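Counter Automation at Kavia: Questions From Staff

Updated in February. Covers the donut counter work at the Rosenthal site and what it means for people on shift.

What is being automated?

Picking and plating at the counter. A customer orders, and the Trunari arm takes the donut from the display tray and sets it on the black serving tray. Baking, glazing and restocking stay with the kitchen crew.

Is anyone losing a job over this?

No positions are being cut at Rosenthal. Counter shifts will have one person at the register where there used to be two, and the second person moves to prep or to boxed orders. Hours stay the same through the trial. If that changes, you will hear it from your shift lead before a schedule goes up.

Who sets up the counter?

A person does, every time. Open the clear covers fully before you start a run and keep one donut to a paper boat, two boats to a display tray. The serving tray goes in front, centered and empty.
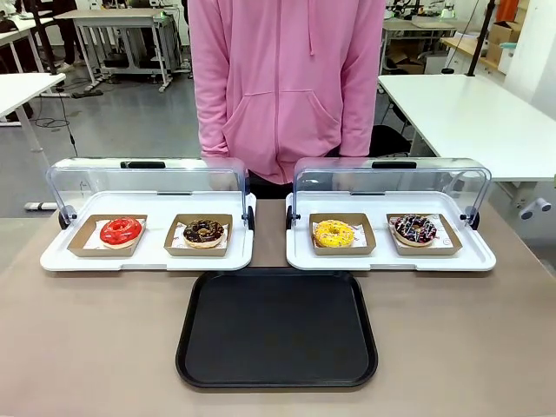
Use the lined boats only. Bare ones slide when a donut is lifted, and we had plenty of complaints about that in the first month.

Why does it practice on the same donuts so often?

Each glaze behaves differently under the gripper. We logged 800 picks in the workshop before we were happy with the plain glazes, and the drizzled and sprinkled ones are still behind. The target before opening to customers is 3,000. So far the log shows 289 dropped or damaged donuts, and all of them count as waste, including the ones that look fine.

Can I work next to the arm?

Yes, once you have done the safety session. You can point things out or talk to a coworker across the table, but keep your hands out of the display trays while the arm is live. Press pause first if you need to move a boat. Sleeves and drawstrings should be kept clear of the gripper.

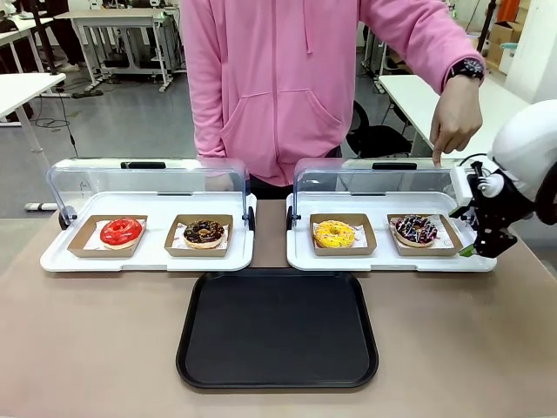 The session takes one morning and is paid at your normal rate. Ask for a slot through Grinaline, under Training.

What if it picks the wrong donut?

Pause it, serve the customer by hand and log the order number. You won't be marked down for a wrong pick. We would like more of these reports – some 300 came in during testing, and most of the fixes came out of them.

Will it be used for coffee?

Not at this point. Drinks stay with staff.

Where do I send a question that isn't covered?

Use the Counter Trial form in Grinaline. Replies normally go out by the end of the next shift.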